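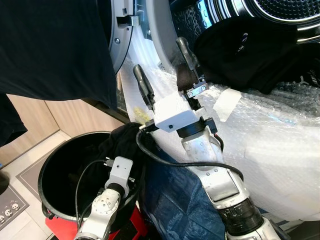 Dark load day! I have been putting this off since December and I'm weirdly excited about it. Jeans, black tees, navy everything. Thread, because I have opinions about dark laundry now.

First up, sorting. I used to throw anything darker than gray in together and hope. Now denim gets its own wash, inside out, zippers up. My oldest Stelside jeans went from "gardening only" back to "dinner out" once I quit washing them with towels. So happy about this.

Cold water, always. Low spin if you can stand the wait. On my cheap drying rack that means an extra evening of dripping, but the knees stay blue!

Black bucket next to the machine = best laundry purchase I've made. Wide rim, so you can drop things in without aiming. I bought mine from the Dronden hardware place and went back for a second one for the garden.

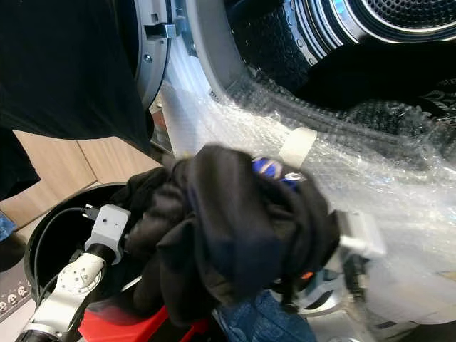
Darks by the handful, door open, bubble wrap over the front

Shirts with printing on them: inside out, no fabric softener, never the hot dryer. I lost a Norkska tour shirt to the hot dryer and I still think about it.

Check. The. Pockets. I once washed a paper tissue with a full dark load and was picking fluff off my socks for days. Lint roller, tape, the lot.

Somebody asked about detergent. I use the plain liquid from Verhoeven, 40 ml for a normal load, a bit less for a small one. Too much of it leaves those chalky streaks on black cotton (I blamed the machine for a whole year, sorry machine).

Also wipe the rubber seal when you're done and leave the door open a while. Takes a minute and the drum smells so much better!!

Whites tomorrow morning. Anyone got a good trick for yellow collars?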